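Is the Zitov starter kit worth it? A skeptic's notes

Posted 21 September 2019

I have read the Zitov brochure twice now and I still can't find the page where they say what the thing is bad at. It promises "sorting from the first afternoon." What you get for the money is two arms, a wrist camera, a license for the Felaleo software and a thin manual. The test job in chapter one is blocks into baskets, so blocks into baskets is what I did.

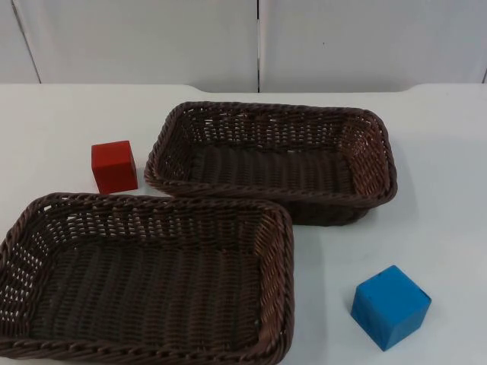
The setup wizard wanted an account before it would do anything, then a firmware update, then the account again. The manual lists 20 steps. Step 10 tells you to "confirm alignment" and doesn't say with what. I wrote to support and got a link to the same page of the same manual.

My bigger complaint is the pricing. The license is $325 a year, and without it the arms are very heavy bookends. Henao sells a plainer kit with a one-time fee of $361. You give up the nice app. I could live without the nice app.

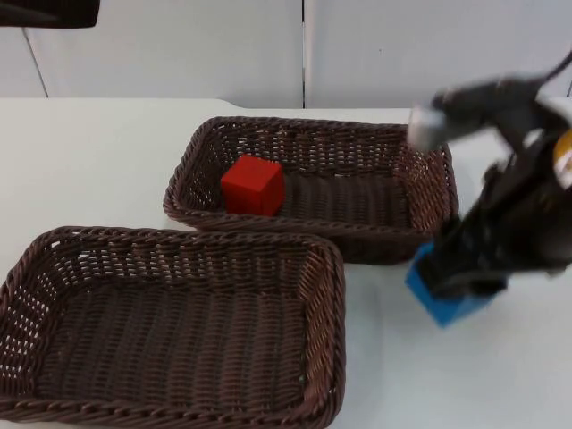
Eusebio Puma wrote in to say I'm being unfair, that the fee pays for updates and that the Henao software hasn't changed in ages. Fair enough, but I'd like to see a list of what those updates did before I pay for a second year of them.

Then there's the word "learns," which is all over the box. As far as I can tell you show it the job over and over and it copies you, more or less. Fine. But a basket and a block are about as friendly as objects get, and I'd want to see it handle a bag of mixed screws before I believed the brochure.

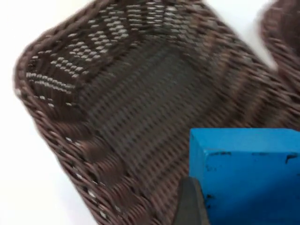
Asto Makers Club, Robotics Group

I'm keeping the kit through the end of September, when the trial license runs out. Next on my list is the grip force setting, which the app hides three menus deep under "Comfort."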